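Subject: Re: [buckley-res] Street sweeping and the December resurfacing
Date: 2018-08-25

Arnulfo Carhuamaca wrote:

> Does anyone know if the sweeper is still coming through before the
> crack sealing? I called Produm and got a recording. Also, do we
> have to move cars for both jobs or only the second one?

Arnulfo,

I got through to Produm after lunch. The sweeper contract went to Grusero in the spring, so they are the ones to call. The woman I spoke to there said Buckley is on the list ahead of the sealing, but she would not give me a day. They post signs 24 hours ahead. 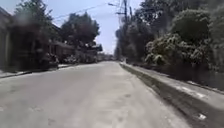 Cars have to move for both jobs. For the sweeper it's one side at a time, and for the sealing it's both sides until the crew picks up the cones. You can use the lot behind the Amia building if you put a note with your house number on the dash. It fills up early – I would go the night before.

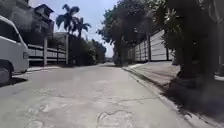 The sealing is a separate job from the resurfacing, and the letter mixed them up. Sealing is this fall and covers 270 feet, starting at our end. Resurfacing is December, if the money holds. I asked whether thin cracks like the ones that zigzag across the road and curl down get sealed, or if they only do the wide ones. She didn't know and gave me the work order number to quote, 1315. The patches are not part of it.

If you call, ask for the scheduling desk. The main number goes to billing.

I can move 2 cars for people who are away that week. Email me off the list and leave me a key.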